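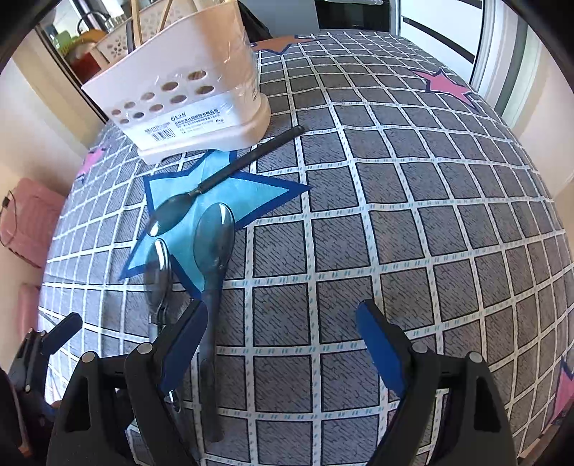 ## About Faulkner

Faulkner is a small school for adults who would like to cook supper without ringing their mother. We opened with one hob, 12 chairs and a great deal of confidence, of which the chairs have lasted best.

We teach plain evening cooking: soup, eggs, a decent pie, what to do with half a cabbage. There are no foams. Courses run for 10 weeks and start in March and again in the autumn, always at half past six, which gives everyone time to get off the bus and complain about it. 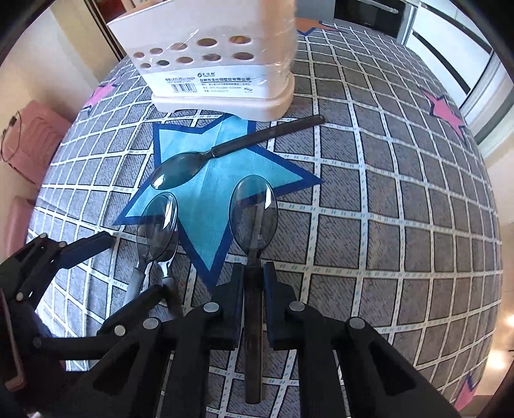 **Faulkner Beginners' Kitchen**

The Beginners' Kitchen is our oldest course and still the fullest. You need no experience and only one apron. By week three most people can chop an onion, and by week five they have opinions about how other people chop theirs – we regard this as progress.

Fees are £35 a term, ingredients included. Bring a tub with a lid that fits, as leftovers go home with whoever cooked them, even the risotto. 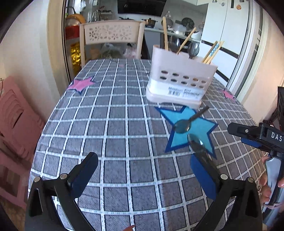
## Where we are

We share the Tanden building with a choir and a very serious chess club. Use the side door on Ravero Lane, go up the stairs and follow the smell. The car park is 500 metres away and uphill, so arrive hungry.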